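Ludivine Carré on leaving the kitchen, selling sauce and not believing her own label

Tuesday, September 18, 2018

I have sat through a lot of founder interviews, and most of them follow the same road. There is a grandmother, there is a recipe, there is a kitchen table, and then there are shops. So when I was sent to meet Ludivine Carré, who owns the small sauce company Soteo, I asked her to skip the grandmother.

"There wasn't one," she said. "Well, I had two, but neither of them cooked. One of them ate toast."

Carré spent eight years in restaurant kitchens before she bottled anything. She began as a pot-washer at a place called Bailly and left as sous chef, and she doesn't describe it as a calling. "I needed rent. I was quick and I didn't cry, so they kept giving me more to do." The idea for a jarred pepper sauce came from the owners, Anatole and Monique Hamel, who wanted something to sell by the till. They paid for the first jars, which is the part that usually drops out of these stories, and I was glad to hear her bring it up before I did.

"People write that I started with nothing," she said. "I started with Monique's money and Anatole's van. If I'd started with nothing I'd still be there."

The first batch was 130 jars. It sold out over a fortnight in December, mostly to regulars buying presents, and she took this as proof that the thing would work. I asked whether it was proof of anything except that people buy jars in December. She laughed and said no, it wasn't, and that January had made this very clear to her.

What followed was a year of markets. She had a stall, a folding table and a card reader that failed in the cold. The Hamels had been paid back by then, though she won't say how much it came to, and she had left Bailly against the advice of nearly everyone she knew. I asked if she now thought they had been wrong.

"Not really. It was bad advice to ignore. I got lucky with one buyer."

The buyer was Mathis Lemaire of Relard, a chain of 16 food shops, who tasted the sauce at a trade fair and asked for a trial order. Lemaire told me by phone that he had liked the sauce and disliked everything around it. "The label was ugly, the price was wrong and the lids leaked," he said. "But I'd had a morning of chutneys, and this had some heat in it." He took it on for a short trial and, when the first delivery arrived sticky, sent half of it back.
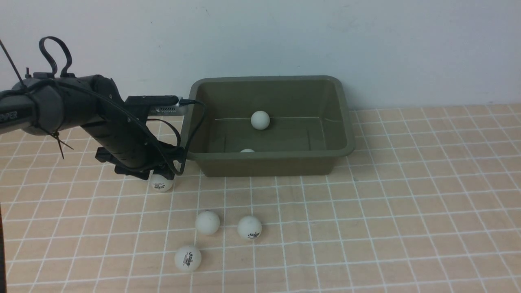
Carré fixed the lids. She put the price up as well, on Lemaire's advice, and I pressed her on that, as it is the sort of thing shoppers might like to know. Did the sauce get better when it got dearer?

"No. Same sauce. I was losing money on each jar before, so you could say the old price was the lie." I think that is fair as far as it goes. I also think a good many small food brands would give the same answer, and that they can't all have been losing money.

Then there is the label. It says "slow-made by hand", and I asked whose hands. She has three people working with her, and a filling machine, and a larger pan than any one person could lift. Her best month so far was 2,706 jars. "We chop by hand," she said. "We stir by hand, mostly. The filling is a machine and I'm not ashamed of that." And slow? "It takes four hours. Is that slow? For a sauce it is. For bread it isn't." She has been meaning to change the wording, she said, and Radwa Kamel, who runs the office side of Soteo, keeps a proposed new version pinned up next to the order sheets. It says "made in a big pan".

Kamel is less amused by all this than her boss. She came from a wholesaler, Drusar, and was the first person at Soteo to ask what each jar cost to make. "She had it in a notebook, but the notebook was wrong," Kamel said. "She'd left out the jars." She means the glass. I asked her twice to be sure.

The company made a small profit last year, the first one. Carré pays herself less than she earned as a sous chef and works longer hours, and she was annoyed when I asked if she loved it. She said she liked it on most days and that she missed having a service end, when you wipe down and go home.

She is now thinking about a second product, a green sauce, milder, which Lemaire wants and she doesn't much care for. I tried it on a bit of bread. It was fine. I bought a jar of the red one on my way out, at full price, and the lid held all the way home on the train.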